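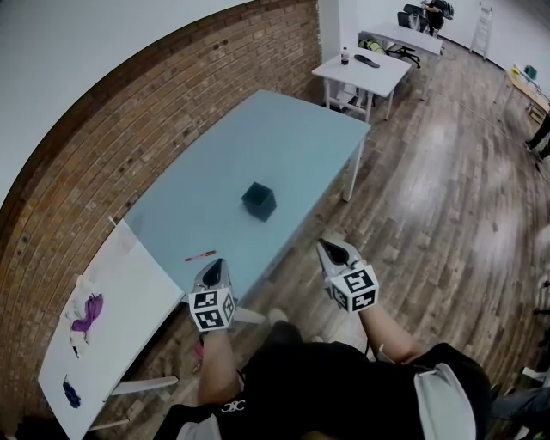 Hand-held grippers with marker cubes, over a table with an open-topped box and a red marker pen.

Vindov (software)

Vindov is a software package that turns recordings made with hand-held grippers into trajectories a robot arm can be trained on. It was written at Fivley, a small robotics firm in Lellham, and first released in May under the version number 0.7, a choice the project has never explained. Its original author and present maintainer is Lovely Policarpio. The name has no agreed meaning. The manual offers two, which contradict each other.

Purpose

Teaching an arm by steering it from a distance is slow, and it wears out both the arm and the person steering. The alternative is to give a person a pair of grippers, let them tidy a table in the ordinary way, and work out afterwards where the grippers went. Vindov does the working out. It has no part in the tidying.

Tracking

Each gripper carries a cube printed with black and white square patterns, known as fiducial markers. The software knows the true size of each pattern, so it can judge from its shape in a video image how far away the cube is and which way it is turned. A cube is used in preference to a flat tag on the sensible grounds that wrists rotate.

When two or more faces are visible, they are solved together as one rigid body. When only one is visible, the answer may be ambiguous: a square seen nearly head-on fits two different tilts almost equally well. Early versions chose between them image by image, and the reconstructed gripper shivered like a wet dog. Since version 0.9 the choice has been made over a short run of images, with a strong preference for whatever the gripper was doing a moment earlier.

Gaps, where no face can be read, are filled by a smoothing filter. Any gap longer than the limit set in the configuration file causes the recording to be split. The default limit is widely regarded as too strict, chiefly by people whose recordings have been split.

Retargeting

A tracked path is not yet something an arm can follow. Human elbows are generous and bend in places where a robot has a motor housing. The planner, called Hirvonen after the street in which it was mostly written, shifts the whole recording to a starting position from which the arm can reach every point, then checks for joint limits and for collisions between the two arms. Recordings that fail are kept, with a reason attached. The commonest reason is "unreachable". The second commonest is "unknown", which the documentation describes as under review.

Test set

The package is distributed with 1,395 recordings of small tabletop tasks, of which 1,000 are meant for training and the rest for checking. With default settings, 91 per cent of the checking portion passes the planner. Policarpio's release notes ask users not to quote this figure, and it is quoted in most discussions of the software.

Criticism

Users have complained that calibration must be repeated whenever a camera is so much as looked at, and that the error messages assume a knowledge of the source code. The viewer draws the left gripper in green and the right in a slightly different green. A request to change this has been open since the first release and has attracted more comments than any fault in the planner.

See also

Camera calibration
Imitation learning
Inverse kinematics
Pose estimation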